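Come read to us (well, let us watch you read)

My name is Janaína Teixeira and I'm looking for people who learned to read and write as grown-ups, or who came to the English alphabet after starting out with a different one. If that's you, or your mother, or the man at the next desk, please keep going – I promise the form at the end is short.

I've spent years teaching evening reading classes, and the thing I kept wanting to know was what people remember about their first words. Kids can't tell you much. Adults can! I had a student who could describe the exact street sign he first read without help, down to the dent in it. I had another who said every lowercase g still looked to her like a pair of glasses. I started writing these things down in a notebook, the notebook filled up, and now there's a proper study with a little money behind it and a name, Druvance, that Raimonds Koppel came up with and the rest of us have stopped arguing about.

So what are we asking for? Two visits, plus a phone call in between. On the first visit you sit down with me or Welington Prado and we talk. No recorder unless you say it's fine. We'd like to hear where you were when you learned, who helped, what got in the way, and which letters gave you grief. The second visit is more hands-on. You'll spell some short words, sort some others, and read a page or so at whatever speed you like.
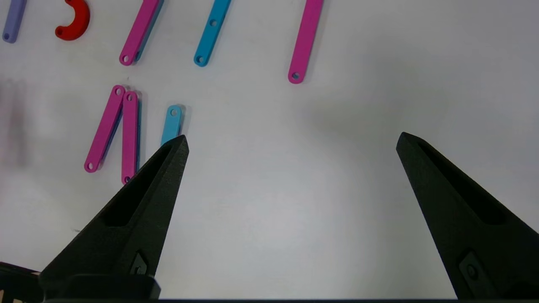
Do I have to be a good reader to take part?
Any level is fine, and we'd love to hear from people who are still in the middle of learning. You pick the reading page yourself from a stack, and some of those pages are very easy.

You do need to be 18 or older, and you need to have started reading English after your twelfth birthday. It doesn't matter if you already read well in Korean or Arabic or Russian by then – we want you too, and Raimonds is especially keen to talk to you because he went through it himself. If you learned as a small child, forgot most of it and started over, write to me and we'll figure it out together. I'd hate to turn somebody away over a rule I wrote late at night.

Each visit takes up to an hour and a half, including coffee. We pay $100 when both are done, and we'll cover bus fare on top if you bring the receipt. If you have to drop out after the first visit you still get half, and you don't need to tell us why. Kids can come along and sit in the next room (there are books, and a sofa that has seen better days).

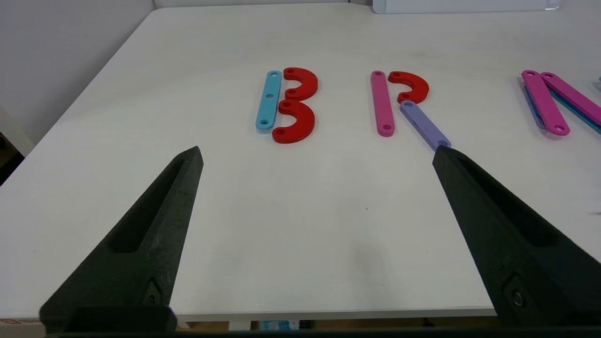
The phone call is the easy part. Ten minutes, any evening you choose, and all I want to know is what you've read since I saw you. Cereal boxes count. So do text messages from your sister, bills, subtitles, the back of a shampoo bottle. People tend to apologize to me at this point for not reading "real" things, and please don't, I'm much more interested in the shampoo.

About privacy, which I'd ask about too. Your name stays on one sheet of paper in a locked drawer, and everything else goes under a number. We won't tell your employer, your landlord, or your kid's school that you came. If we want to quote something you said, we'll read it back to you first and you can change it or say no.

We have room for 12 people in this first round and I'd like it to be a mixed bunch, so tell your neighbors. Friends can sign up together, but we'll talk to you separately. Visits are in the daytime or early evening, whichever suits your job.
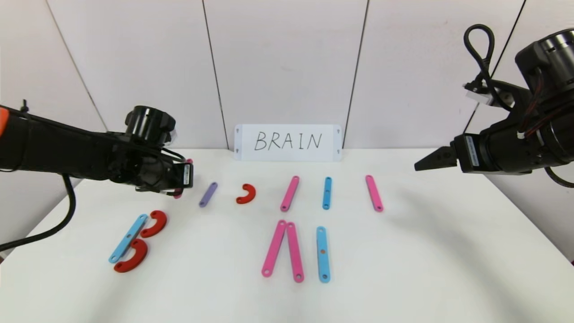

Adult Reading and Spelling Group

To sign up, call the front desk and ask for Gilmar. There are two of them! Gilmar Fagundes handles the appointments and Gilmar Barros handles the payments, and either one will take your name and a number where we can reach you. You can also fill in the paper form at the desk, or have somebody fill it in for you, or just come in and say it out loud. All of those are equally good.

Please get in touch by 29 August 2021. I call everyone back myself, usually after dinner, so if a number you don't know rings while you're doing the dishes, that's probably me.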